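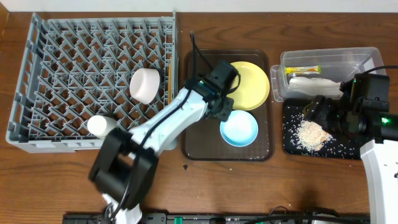
White cups and the gray dish rack.

Do you really need filtered water?

I held out on the water filter question for years. Then in August my sister left her Weketti pitcher at our place when she moved, with three spare cartridges still in the wrapping, and I figured I'd use it until they ran out and see if my life changed.

It did not change. The coffee tasted like coffee. The kettle still grew its white crust, maybe a bit slower, though I wasn't keeping records and I don't trust my memory on that kind of thing.

What got me going was the price of the replacements. A year's supply is $69 if you sign up for the auto-ship plan, more if you don't. For that money I'd like to know what is being taken out of my water. The box says "impurities." Which ones? There's a drawing of a blue drop with a shield on it. The website has a longer page with a chart, and the chart has bars going down, and the left side of the chart has no numbers on it at all. I zoomed in to be sure.

So I went and read the Trerkside water report. It's on the town website, four clicks down, and it's duller than the Weketti page but it does have units. Lead was below the limit. Hardness was on the high side, as anyone here with a shower door could tell you. Chlorine was in there, as it should be. A report for the whole town can't tell me about the pipes in my house, so I paid for a separate test of the kitchen tap. It cost $54 and came back looking pretty much like the town's sheet.

I've tried asking people what they taste. Most of them say chlorine. Fine, I believe them, I can smell it myself some mornings. But fill a jug and leave it in the fridge overnight and see if you still mind it. I don't. Your water may be treated differently from mine, so I'm not promising anything.

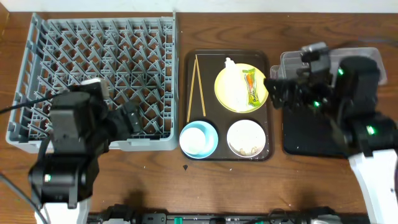

Photo: Radomír Vlček

Then there are the reviews. The Camar pitcher, the one everybody tells you to get if you don't like the Weketti, had 639 of them when I looked. I read far more than a grown man should. A lot of them were written the day the thing arrived. "Just got it, water tastes amazing." How long had they had it, an hour? The ones I learned something from were the cranky ones by people on their fourth or fifth cartridge, and those were mostly about the lid.

The cartridge is rated for 40 gallons, by the way. The little light on the lid doesn't know how much water you've poured. It's a timer. I let the pitcher sit unused while we were away and it came back telling me to change the filter anyway. I would have more respect for a sticker with a date on it.

I know some of you are going to write in about well water, or old lead service lines, or the place you used to live where the tap ran brown. I'm not arguing with you. If a test shows you have something in there, buy the filter that's certified for that thing and change it on schedule. Machala, the hardware store on the corner, sells under-sink units and the guy at the counter asked to see my test results before he'd recommend one. He looked them over and sold me a faucet washer.

My sister wants the pitcher back now. She can have it, and the one cartridge I didn't open. She says she can tell the difference with her eyes closed, and I've offered to pour.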